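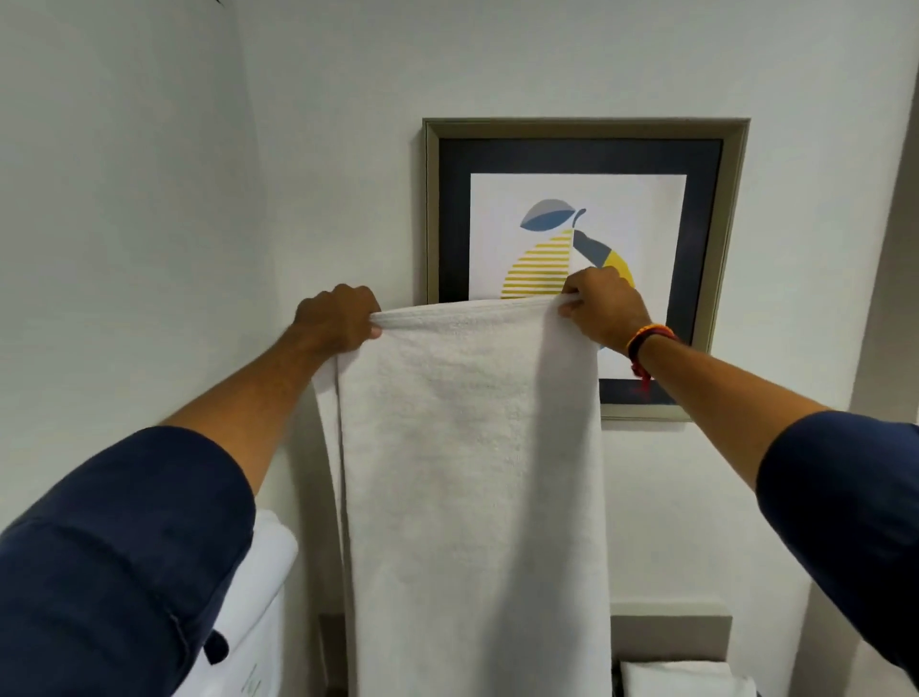 Grabowska Dental is adding evening hours, and I for one am thrilled! I've been a patient there for nine years, and every single cleaning has meant begging for a morning off work (or sneaking out at lunch and coming back with a numb lip, hoping I don't have to answer the phone).

The office posted the new schedule on Thursday, February 22, 2024. It'll stay open until 8 p.m. two nights a week, with hygienists on for both nights and a dentist on for one of them. Fillings and crowns can go in the evening slots too, but root canals are staying in the daytime for now.

I stopped by to ask how this came about, and the front desk told me they'd mailed a survey to 1,884 patients back in December. Almost 24 percent wrote back, and later hours beat everything else on the list, even free parking. I voted for the parking, so shows what I know.

There's also a new online booking page, run through a service called Verkora. I tried it last night on my phone and had a cleaning set up before my tea was cool enough to drink. You'll need your date of birth and the ZIP code they have on file, and mine was still my old one, so check that first if it won't let you in. It does ask for your insurance every time, even if nothing's changed, which got a little groan out of me.

Evening visits cost the same as daytime ones. The one thing to watch is the cancellation rule: they want a full day's notice, and a missed evening appointment is a $15 charge. Kids can be booked in the late slots as long as a parent stays in the building. You can still call the office if you don't care for booking online.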